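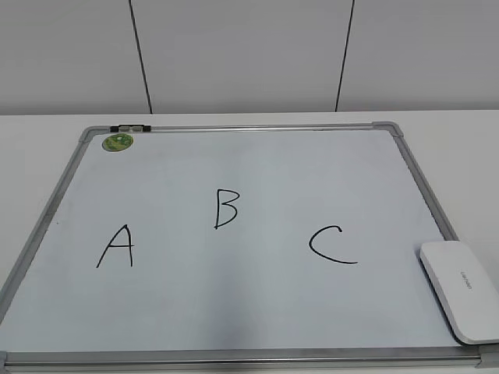 marlpit replied that a letter task says very little about planning if every letter has a fixed start point, and asked whether the policy had ever been tried with the start points moved.

oxbow_lane
Yes, it has. The A, B, C set is the easy one, and we don't hold the letters to a common baseline. In the full set the start of each letter is drawn at random inside its third of the board. We trained on 1354 demonstrations, all collected by teleoperation, and kept 123 prompts back for testing. The score is the share of letters that a reader who hasn't seen the prompt can name correctly. With random starts it was 70 per cent.

marlpit
Thanks. 70 is lower than I expected from the first post. What was it with fixed starts?

oxbow_lane
We didn't run the final checkpoint on fixed starts. I'd have to go back and do it.

tinder_k
I'd want that number before anything else. At Stuma we had a drawing policy that did well until the board was shifted by a hand's width, then it drew the same shapes in the same place relative to the arm. It was replaying. Random starts help, but they don't rule that out if the board itself never moves.

oxbow_lane
Fair. The board was moved between sessions in training, but not by much, and it wasn't rotated. I can add rotated boards to the next round.

quillback
Disagree with the scoring more than the starts. If a human can name the letter, you're giving full marks to a wobbly B and a clean B alike. We used stroke distance on Lernano and it picked up problems that the reading test missed completely, mainly the pen lifting early on the second bowl.

marlpit
Stroke distance punishes you for drawing a perfectly good letter in a different style though. An A with one upright leg and one that leans is still an A. If the demos come from several operators you'll have several styles in there, and an average of them isn't a target anybody drew.

quillback
Then compare against the nearest demo instead of the average. It's slower but it isn't hard.

marlpit
Nearest of 1354 will nearly always find something close. You'd end up measuring how well it copies, and tinder_k has just said that copying is the worry.

quillback
Only if you search the lot. Search the ones with the same prompt.

oxbow_lane
I could report both. The reading test stays as the main number as it's what we fixed before training, and stroke distance goes in the appendix. For what it's worth, most of our failures are not bad shapes. They are missing contact, where the pen travels the right path a little above the surface and leaves a gap.

tinder_k
What's your control for that? Position only, or do you have force?

oxbow_lane
Position only on the Fusteo arm. There's a wrist sensor but the policy doesn't see it. The marker sits in a sprung holder that gives 8 mm of travel.

tinder_k
I'd feed it the wrist reading before collecting any more data. We got more from that than from doubling the demos.

fenwick88
Has anyone got this working with the Wogan controller? I get a lag on pen down and the first part of every stroke is missing.

oxbow_lane
Not tried it. Start a separate thread and post your control rate. I'll put the fixed start result up here when it's run, probably in March.

marlpit
Please include the rotated boards in the same table if you can.

Contact the moderators | Copyright forum members | Back to top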